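How I Get Pet Hair and Crumbs Out of an Upholstered Armchair

Posted Saturday, June 25, 2022

My sister-in-law Veerle Brouwer dropped her dog with us for 14 days, and wow, can that animal shed. By the end I had a pretty good routine going for the chairs, so I'm writing it down before she comes back in August!

You'll need a vacuum with a crevice tool, a pair of rubber dish gloves, a soft brush and a couple of old cotton cloths. Check the care tag first (mine are usually under the seat cushion). If it has an S on it, keep water away from the fabric and skip the damp glove part.

Start dry. Vacuum the back, then the arms, then the seat, so whatever falls gets picked up on the way down. Go slow over nubby fabric, it hangs on to hair like crazy.
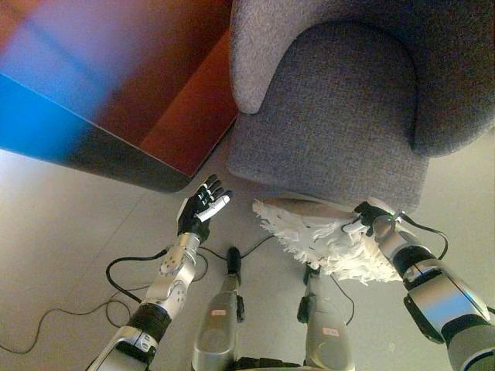 Gray woven upholstery. Work the crevice tool into the crease beside the cushion.

Now put on a glove, dampen it just a little, and drag your palm across the seat in one direction. The hair rolls up into these disgusting little sausages you can pick right off. I rinse the glove in a bucket every few swipes. Two passes is plenty for me, and the second one always gets more than I expect.

Arms get grubby where hands rest, so I go over those with a barely damp cloth and blot, don't scrub. I tried scrubbing once on an old loveseat and ended up with a fuzzy patch I had to look at for years.
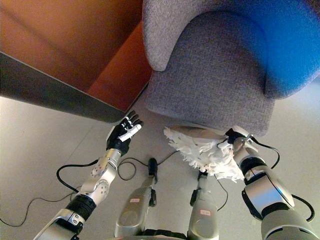

Don't skip the rounded arm and the front of the seat base.

The front panel is easy to forget. Brush it downward toward the floor, then vacuum along the bottom edge. If there's furniture close by, wipe that too, as the dust you knocked loose has to land somewhere (ask me about my bookcase).

Let everything air dry before anyone sits down. I leave mine for 2 hours with a window open and put the cushions back last.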